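## Fingers, fabric and a very patient November

Hello again from the Brusby workshop, and thank you to everyone who wrote in after the last issue asking how the gripper comparison was getting along. The short answer is slowly, and the long answer is below, so do put the kettle on!

You may remember that we had been running the Tosik fingers since the spring, and that Mafalda Leitão had been gently suggesting (for months, bless her) that we give the Iordache pair a fair go on soft things. Boxes and bottles tell you very little after a while. Clothing is where fingers earn their keep, so we settled on 90 tries per pair, all on cloth, with the same Drivbridge controller and the same settings throughout.

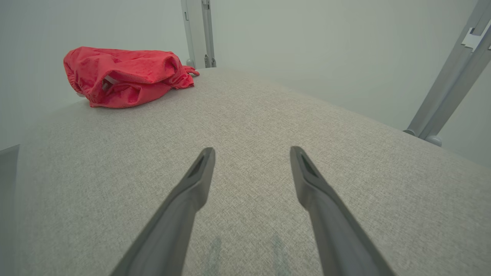
Mafalda's main worry was the approach angle. If you come in too steeply the tips press down into whatever is underneath, and you end up pinching the upholstery along with the garment. Come in too flat and you simply push the cloth along like a little snowplough. We spent most of an afternoon on that alone, and I now have rather strong opinions on fingertip shape, which I shall try to keep for the tea break.

The wrist cameras have been a great help with all this. The head camera is lovely for planning where to go, but once an arm is over the cloth it hides a good part of what you want to look at, and the close view is the one we keep going back to when we argue about a missed grasp. 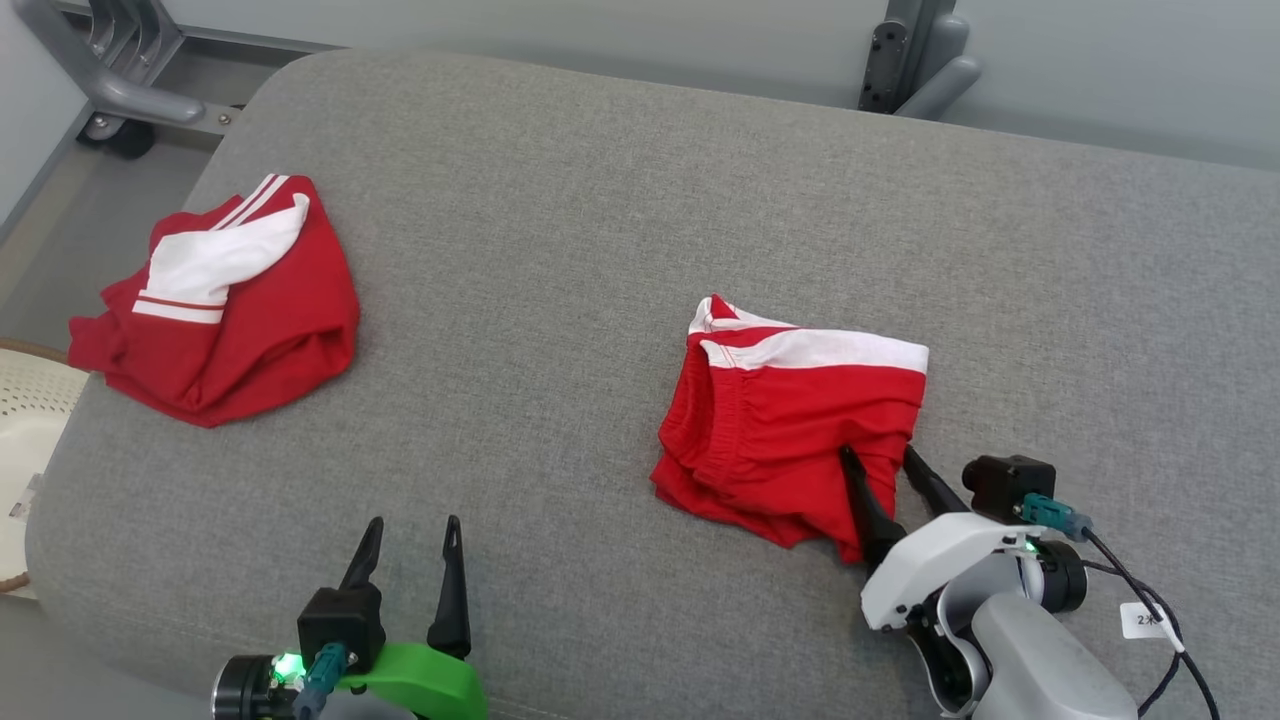

*Both grippers over the grey seat, with the right one up against the folded red garment.*

We aren't ready to name a favourite yet. Mafalda is still working through 42 tries that we marked as "unsure", mostly ones where a fold was held but we couldn't agree whether it was the fold we'd asked for. I'd also like to repeat the first batch, as we changed the closing speed part way through and I didn't write down when (sorry, Mafalda).

The full table will be in the next issue. If you've used either pair on towels or knitwear, do drop us a line, as we'd love to compare notes before we start on those.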